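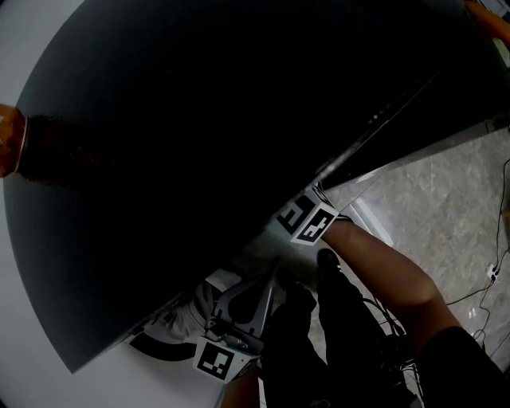

*Gripper with its tag blocks, dark panel behind. Two tags side by side, a third on the square block.*

On 21/08/2024 the Plitano integrator wrote:

> With all tags enabled the gripper pose jumps whenever the left tag of the pair tilts away. The tracker reports a valid detection, but orientation flips between two solutions. Raising the corner refinement window to 6 made no difference. Is this the detector or the filter?

Neither, I think. It's the usual planar pose ambiguity. A small square seen at a steep angle has two poses with nearly equal reprojection error, and Brurent 3 solves each tag on its own before averaging. One flipped tag drags the average with it.

I replayed your log on the Pundville branch, which solves all visible corners jointly against the block geometry. Of the 251 frames, 76 had a flip under the old solver. The joint solve had none in frames where two or more tags were detected. Single-tag frames are still ambiguous, so I keep both candidates there and let the filter choose the one closer to the predicted orientation.

Before you switch:

- Re-measure the tag-to-body transforms. The joint solve is less forgiving of a bad one.
- Set `solver: joint` and `keep_candidates: true`.
- Drop the per-tag smoothing. It adds lag and hides the residuals.

Shadow on a tag is a separate problem. It costs detections and won't cause flips by itself. The adaptive threshold patch from Ogunleye should go in before the September tag, pending a review of the defaults.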